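La cocina pequeña también se ordena

Escribo en español, que es mi tercera lengua, y pido paciencia al lector si alguna frase camina un poco rígida. El asunto me parece serio, aunque a primera vista no lo parezca: quiero defender la cocina de juguete, y sobre todo el momento en que hay que poner cada cosa en su sitio.

En mi edificio de la calle Furnival hay niños en casi todas las plantas. Casi todos tienen platos de juguete, frutas de juguete, alguna sartén. Y casi todos los padres, cuando llega el final de la tarde, recogen ellos mismos. Lo hacen deprisa, con una caja grande, y todo cae dentro: la fresa sobre la espátula, el tomate debajo del plato. Yo hice lo mismo durante catorce meses con mi hija. Ahora creo que fue un error.

Una caja grande enseña que las cosas desaparecen. Una mesa con platos, bandejas y tazas enseña otra cosa: que la fruta puede ir al plato, que la botella puede tumbarse en la bandeja, que la espátula va con la sartén. Es una gramática. El niño la aprende con las manos antes de tener las palabras.

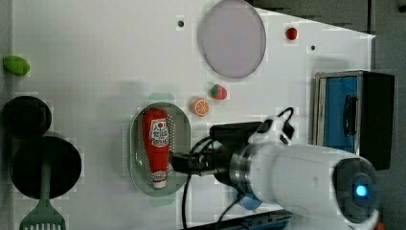 A mí me parece que exageras, me escribió Precious Sebastian cuando le mandé el primer borrador de estas líneas. Un niño cansado no quiere gramática, quiere cenar, y la caja grande ha salvado más matrimonios que cualquier pedagogía. Además, añadía, si todo tiene su sitio, ¿cuándo se inventa algo?

La objeción es buena y he pensado en ella varios días. Acepto la parte del cansancio. A las ocho de la tarde no se educa a nadie, y menos a un adulto. Pero en la parte de la invención no estoy de acuerdo. Mi hija inventa más cuando la mesa está clara. Si tiene delante un plato vacío, decide quién va a comer. Si tiene delante un montón, busca un rato y se va.

Hay también una cuestión de cantidad. El catálogo de Hovik, que llega a mi buzón sin que yo lo pida, anuncia un juego de cocina de 816 piezas. No entiendo para qué casa está pensado. Con muchas menos se prepara una comida completa – el tomate, la naranja, un par de platos, algo para remover – y todavía queda sitio en la mesa para los codos.

Y luego está la materia. Prefiero, cuando se puede elegir, los alimentos de tela. Una botella de salsa cosida no hace ruido al caer, se deja apretar, y tiene letras que el niño sigue con el dedo aunque no sepa leer. Las letras torcidas me gustan especialmente, porque se nota que una puntada costó más que otra. Mi abuela cosía así las iniciales en las servilletas, y nunca le salieron dos iguales.
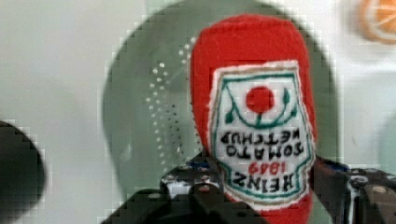
Kétchup de tela roja, con la etiqueta cabeza abajo.

En Vemudcombe, donde viví antes, había una ludoteca abierta los domingos por la mañana. Tenía una regla que entonces me pareció demasiado severa: antes de marcharse, cada niño ponía la mesa para el siguiente. Los niños no guardaban, ponían la mesa. La diferencia me costó comprenderla, quizá por el idioma. Guardar es terminar. Poner la mesa es esperar a alguien, y los niños pequeños, que tantas veces son los esperados, disfrutan de estar por una vez en el otro lado.

Desde hace un tiempo hacemos lo mismo en casa. No siempre, y no siempre bien. Algunas tardes el tomate acaba en el zapato. Compré unos organizadores Joter con divisiones y los devolví, porque las divisiones decidían por ella. Un plato no obliga tanto: 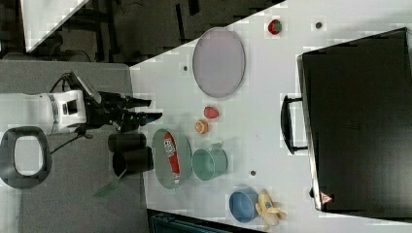 admite la fruta, admite un paquete entero atravesado, admite que mañana la misma fruta esté en una taza. El orden que defiendo es de esta clase, con espacio para cambiar de opinión. Un cajón con la silueta de cada pieza recortada en espuma me parece bien para un taller. Para una cocina, también para una pequeña, me parece triste.

A Precious le contesté todo esto en una carta demasiado larga. Me respondió que en su casa seguirán con la caja, pero que ha sacado de ella los platos y los deja fuera por la noche. Dice que por la mañana encuentra ya algo servido, normalmente para ella, y que le toca comérselo antes del café.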